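Unit 6: Pacing and Split Analysis in Middle-Distance Freestyle
Coaching Methods II, Teton campus
Instructor: Aldana Ocampo

6.1 Terms

A split is the time taken for one stated part of a race. A cumulative split runs from the start signal. A lap split covers one length or one pair of lengths, depending on the pool and the timing setup. Always write down which one you are using. Most errors in the June assignments came from mixing the two.

Drop-off is the difference between the second lap split and the last full lap split before the finish sprint. The first lap is left out of the calculation. It contains the dive and the longest underwater phase, so it is always faster than the swimmer's true surface speed.

6.2 Pacing patterns

Even: lap splits stay within a narrow band after the first lap. Common in the 400 and longer.

Positive: the second half is slower than the first. Normal in the 100 and usual in the 200. The question for the coach is how much slower.

Negative: the second half is faster. Found in the 800 and 1500, and in heats where the swimmer is saving effort for a final.

Parabolic: fast start, slower middle, fast finish. Many swimmers who believe they swim an even race swim this one.

6.3 Stroke rate and stroke length

Speed at the surface is stroke rate multiplied by distance per stroke. Two swimmers with the same lap split may reach it in different ways, and the split alone will not show this. Take stroke rate over three full cycles in the middle of the pool, away from the flags. Do not take it during the first cycles after the breakout.

When a swimmer tires, distance per stroke usually falls first. Rate may hold or even rise for a lap. If both fall together, look at the training record before changing the race plan.
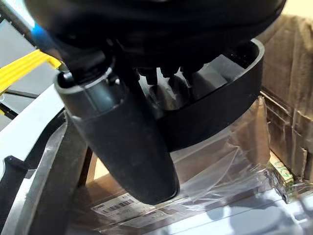
Figure 6.1. Gripper, close view.

6.4 Worked example

Use the Paredes data sheet. The swimmer goes through the first 50 of a 100 free in 27 seconds flat and finishes in 56.5. The second 50 is therefore 29.5, and the difference between halves is 2.5 seconds. Part of that difference belongs to the dive. Compare it with the same swimmer's earlier races before calling it a pacing fault. A single race is not enough.

Stroke rate in the same race is 50 cycles per minute on the first length and 47 on the last. Work out the percentage change and state it to one decimal place.

6.5 Turns

Measure turn time from the head passing the 5-meter mark inbound to the head passing the 15-meter mark outbound. The Rirnon sheets use a shorter outbound mark and cannot be compared directly. Convert nothing. Report them in a separate table.

6.6 Problems

1. Classify the 14 races in the Nenimon set by pacing pattern. Give the splits that support each choice.

2. For the two 400 races, calculate drop-off as defined in 6.1.

3. A swimmer holds a rate of 78 strokes per minute, counting single arms. Express this in cycles per minute.

4. Explain in one paragraph why the first lap is left out of drop-off.

Show all working. Times are to be given to hundredths where the sheet allows it.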